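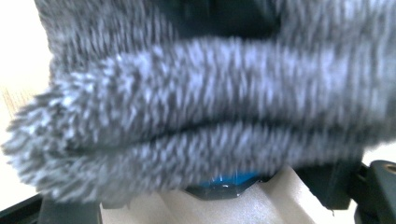
Sorting the woollens

21/09/2024

I put aside the whole of today for the woollens. I do this twice a year, once in spring when they go away and once in September when they come back out, and the September one always takes longer because that's when I find out what the summer did to them.

The way I store things has changed a few times. When we lived in Grunville there was a proper airing cupboard and I just stacked everything in it and shut the door. The flat here has no airing cupboard. It has one tall cupboard in the hall, which also holds the hoover, the ironing board and the box of Christmas lights, and it has the space under the bed. So the thick things go under the bed in two zipped bags and the thin things stay in the bottom drawer all year.

I pulled both bags out after breakfast and tipped them on to the bed. I had washed the bed cover the day before so there was a clean surface to work on. Then I made four piles: wear, wash, mend and go. I used to have a fifth pile called "think about" but it always went straight back in the bag and came out again the next September, so I've stopped allowing it.

Grey is the main colour in this household. I don't remember deciding that. I think it started with a cone of wool I bought from the Akell mill shop when they were clearing the end of a line, salt and pepper, light grey and charcoal twisted together with a bit of white. It was sold by weight and I bought far too much. That cone has been socks, two hats, a cushion front and the elbows of a cardigan. Since then, when I need something to match, I buy grey again.

The trouble with a mottled grey is that you can't find anything in it. A hole in a plain navy jumper shows up from the other side of the room. A hole in speckled wool just looks like one of the darker flecks. I go over each piece by hand, with one hand inside the fabric and the fingers spread, and move along slowly until I feel a thin place. Then I put a safety pin through it straight away. If I don't pin it I lose it, and I have to start again from the cuff.

Moths were on my mind because Severin Mösli downstairs had them last year and had to throw out a rug. I found no moths and no grubs. I found two small holes in the same jumper, both near the hem, which I think are from the catch on my bicycle basket. They went on the mend pile.

Washing

I wash by hand in the bath, lukewarm, with a capful of wool wash. I've tried the wool cycle on the machine. It's fine for thin things and for anything I don't mind much about, but it took a Halás blanket of my mother's and made it the size of a bath mat, and I haven't trusted it with anything thick since then. The blanket is still useful. The cat next door sleeps on it when she visits.

What I do in the bath is this. Fill it to the depth of my hand. Put the wool wash in first and swish it. Put the dry things in and press them down until they stop floating. Leave them for twenty minutes and do something else. Let the water out without lifting anything, and press the things against the end of the bath while it drains. Fill again with water of the same temperature, press, drain. If the second water is still cloudy I do a third. I don't rub, and I don't pick anything up by the shoulders when it's full of water, because that is how you get a jumper that comes down to your knees.

Then it gets rolled in a towel. I lay the towel on the bathroom floor, put the piece on it flat, roll the whole thing up from the short end and kneel on the roll. One towel per jumper. Socks can go three pairs to a towel. After that they go on the flat rack over the bath with the window open on the latch.

I only did the darkest things today, because the rack holds two jumpers and a few small bits and no more. The rest will go through during the week. I don't mind that. The bags are out now, and while they're out in the bedroom getting in my way I will keep at it.

Pilling

This is the job I like. The fluffier the yarn the more it pills, and the places are always the same: under the arms, down the sides where your arms rub, the seat of a long cardigan, the heel and sole of a sock. I have an electric shaver for it and I've also got a pumice block, a comb and an ordinary disposable razor. I have used all of them and my order of preference is comb, shaver, and the others not at all.

With a soft, fuzzy knit you have to go gently, as the fuzz is part of the fabric. If you take the whole lot off with the shaver you are left with a thin flat patch, and it looks worse than the bobbles did. I hold the piece over my knee so it's pulled just slightly, comb in one direction only, and stop before it looks finished. When I put it down and look again five minutes later it has usually had enough.

I weighed what came off the first year, out of curiosity, and I won't do it again, it was depressing. It goes in the compost.

Folding and rolling

I used to fold everything. Then for a few years I rolled everything, after staying with a friend who rolled, and now I do both.

Thin jumpers fold. Arms across the back, thirds lengthways, then in half, and they stand up in the drawer like files. Thick jumpers don't stand, they slump over and push the drawer front out, so I fold them once at the arms and then roll loosely from the hem up to the neck. The roll wants to be loose. If you do it tightly the thick wool keeps the creases and you get ridges across your front for the first two wearings, and steam doesn't shift them as quickly as you would think.

Socks I don't ball. Balling stretches the cuff of whichever sock is on the outside, and it is always the same one. I lay the pair together, fold the toes up to the heel, fold again and tuck nothing. They sit in a shoebox with the lid off. Very thick bed socks don't fold well at all, they spring open, so those get rolled up and wedged in at the end of the box where they can't move.

Scarves go round a coat hanger in the hall. Hats go in the basket by the door. Gloves go inside the hats, in pairs, and I've had fewer single gloves since I started doing that.

The mend pile

There are five things on it, and that is more than I'd like. The jumper with the two holes. One sock worn through at the heel. A cardigan that needs a button, where I have the button and have had it since Easter. A hat with a seam going. And a long grey thing that I started as a shawl and have been using as a blanket, which has a loose end I can't trace to anything.

I do my darning with the wool left on the Akell cone if it's grey, and otherwise with tapestry wool cut in short lengths. For the heel I use a darning mushroom that came in a sewing box from a house clearance. The box also had a pattern leaflet in it from 1959, for a man's ribbed pullover, price pencilled on the corner, and a card of press studs with three missing. I have never made the pullover. The leaflet assumes you know a great deal already, and the largest size would fit a boy of fourteen.

I did the button in the end, while the first lot was soaking. Four minutes. I've been holding that cardigan shut with my hand for half a year.

The go pile

Not large. Two scratchy scarves I was given and never wear, a jumper that has felted under the arms, and some football socks that I can't account for. The scarves are going to the charity shop on Zistosness Road, who are glad of winter things at this time of year but want them clean and in a clear bag. The jumper will be cut up. Felted wool doesn't fray, so it makes good insoles for wellingtons and good pads to go under chair legs. I draw round the insole from an old pair of shoes with chalk and cut a little outside the line. The socks will be for polishing shoes.

Putting away

The summer things take up less room than the winter ones, so what goes back under the bed is one bag, half full. I wash everything before it goes in, even things I think are clean. I put a cedar block in each corner and sand the blocks first with a bit of fine paper to bring the smell back. I don't know how much the cedar does. I've had no moths, but I had no moths before I bought the blocks either.

I also write a list and put it in the top of the bag. It's only a scrap of paper with what's in there. Before I did this I would go through the whole bag every May looking for a linen shirt that turned out to be in the drawer the entire time.

By four o'clock the bed was clear enough to sleep in. The wear pile is in the drawer, the wash pile is on the bedroom chair waiting its turn, and the mend pile is in the basket next to the sofa with the mushroom on top of it. I'll start with the sock tomorrow evening. The shawl can wait until I've worked out where that end comes from.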